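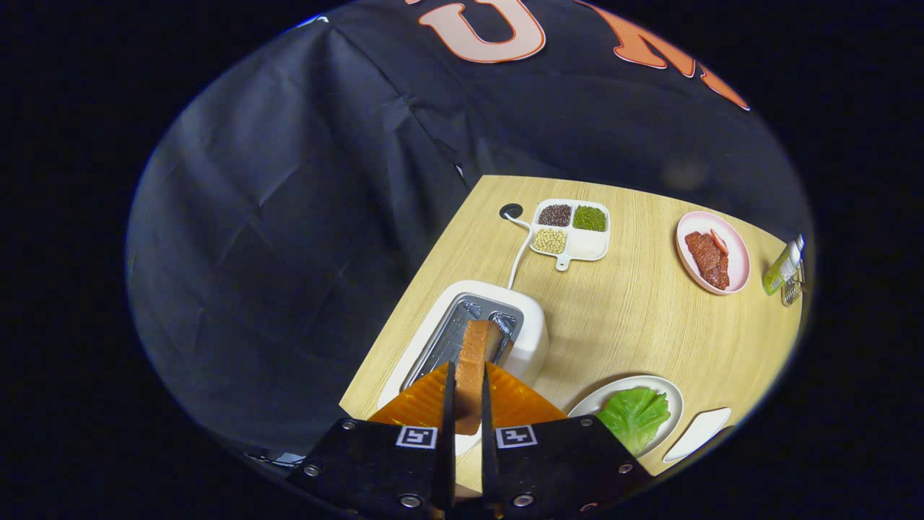

From: Edmund Zalewska
To: Tonby teaching list
Date: Jul 31, 2024
Subject: Re: toast task, hand-held demos vs. remote control

Luminița Coman wrote:

> We finished the first batch of toast demos with the hand-held gripper.
> 153 of them, all with the white two-slot toaster on the wooden table.
> Liviu trained on the lot overnight and the Prunby arm put the bread in
> the slot 40 times before we got bored. I think this settles the argument
> about remote control. It's slower, people hate doing it, and the demos
> look worse. I'd like to move everything over to hand-held and give the
> remote rig back to Jellus. Any objections?
>
> Luminița

Yes, I have a few.

First, "40 times" out of how many? I went through the thread twice and I can't find the number of tries. If it's 40 out of 40, great, please say so. If somebody was nudging the toaster back into place between tries, I'd like to know that too.

Second, I don't think toast is the test you want it to be. The slice is held upright between two thin fingers, right over the slot. By the time you're in that position most of the work is done. The hard part is getting the slice off a plate and turned on edge without crushing it, and I'd like to see how many of the 153 start with the bread flat. When I did this by hand back in January, we handed the slice to the gripper for nearly every demo and didn't write it down. I'm not proud of that. Did you do the same?

Third, a person holding the gripper can put their wrist anywhere. The arm can't. Farzana showed us a whole set of lovely smooth demos from the Lodhi kitchen, and the arm could follow maybe half of them before it ran into a joint limit. With remote control you find that out while you're recording, because the arm simply stops. It's annoying, and people do hate it, but every demo you keep is one the arm has already done. I'd take a clumsy demo like that over a pretty one I have to throw out later.

Fourth, the table. We've got the divided dish with the beans, the steak on the pink plate, the lettuce on its own white plate, all of it set out around the toaster. Fine, a busy table is good. But does any of it ever move? If the pink plate is on the far side in every demo, the policy may be finding the toaster by looking at the steak. Same goes for the black backdrop with the big orange letters. Take that down and run it again. I'd bet a lunch on the result.

I'm not saying hand-held is useless. Setup is quicker, I'll give you that, and Thongchai can teach a new person to do it in one afternoon. What I don't buy is that one toaster settles anything.

What I'd ask for before the rig goes back:

- the number of tries, with the failures kept in
- 7 runs with the toaster turned sideways
- 7 runs with the food moved or gone
- 2 people who didn't record any of the demos picking the start positions
- the same tests on a policy trained from remote demos, even if it's a smaller set

Liviu, can you tell me whether the overnight run held any demos back for checking, or did everything go in?

And please don't send anything to Jellus until we've talked. Last time it took them forever to ship it.

Edmund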